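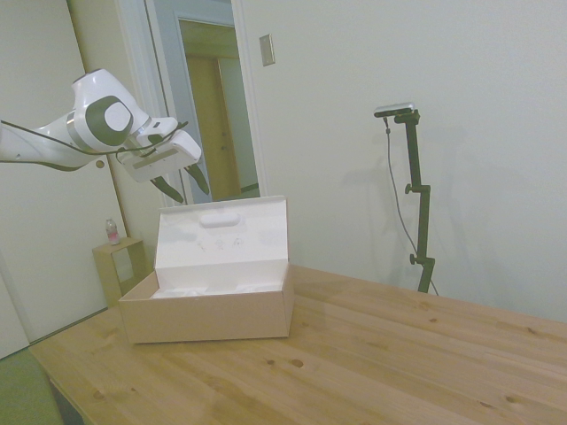
The arm over the box, on the pine table.

My second month with the arm is almost over, and I want to write down what I learned about showing it a task. I wrote before about the mounting and the software, so I will not repeat this. Today it is only about teaching.

The task sounds very small. There is an open cardboard box with white packing material in it, and the arm must take the material out and put it on the table beside the box. I chose it because at my job in Hastby we open a lot of parcels, and I always thought this is a work a machine could do. Now I have more respect for the people who open parcels.

There are two ways I can show the arm what to do. The first is by hand. I switch the motors to the soft mode, hold the arm near the wrist, and move it where I want. The computer writes down the joint angles. The second is by remote control. I sit on a chair behind the table with a small controller, and the arm follows my hand.

In February I did everything by hand, because it felt natural. You feel the weight of the arm and you know at once when it comes near its limit. But I had two problems. My own arm and shoulder were in the camera picture in every recording, and later, when the arm works alone, there is no shoulder. Also I pushed too strong. When I hold a machine with two hands I do not notice that the finger is pressing against the cardboard, and I recorded many pushes that I did not want.

So I changed to the remote control. The controller is a Sarkeck, a used one, and the program which connects it to the arm is called Flivgate. It took me three evenings to make them speak with each other. The reason was one setting for the direction of the vertical axis, and when it is wrong, you move your hand up and the gripper goes down into the box. I made a deep mark in the first box this way. The box is in the recycling now.

Remote control is slower. I would even say it is boring for the first hour. The hardest part is the depth. From my chair I see the box from the side and I cannot judge how far the fingers are from the wall of the box. I learned to stop above it, look at the picture from the depth camera on the stand, correct, and only then go down. Later I saw that this stop is also good for the learning. The recordings with a clear stop above the box gave much better results than the ones where I went down in one curve.

Some things I do the same way every time now:

Before I record, I put the lid straight up. When it falls forward, the camera loses part of the inside.

I start from a different position of the arm in each recording, but not very different. A hand's width is enough.

I turn the box a little after every few recordings. In the beginning I left it always in one place, and the arm learned the place and not the box.

When I make a mistake, I do not delete the recording immediately. If I corrected the mistake and finished the task, I keep it. The arm will make mistakes too, and it should see how one comes back from them.

I do not work with the hallway light on in one session and off in the next one without writing it down. I lost one weekend with this.

For the numbers: my first training was with 200 recordings and it was poor. The arm went to the box nicely and then closed the fingers in the air. With 500 it takes the material on most tries, but it often leaves a piece which lies flat on the bottom near the front wall. I read a post by somebody with the nickname Vũ, who did a similar task with 3000 recordings. I don't have the patience for so many, and also not the disk. I will first try to record more of the difficult piece only, and see if this helps.

One more practical thing is the cable on the outside of the arm. Leave it a loop with enough length. I had mine too tight, and the wrist stopped before the end of the turn, and I was looking for the error in the program until midnight.

Next I want to try it with the lid half closed. For this the arm would need to push the lid back first, and I am not sure yet if I should record it as one task or as two. If you have done something like this, please write me in the comments, also if it did not work.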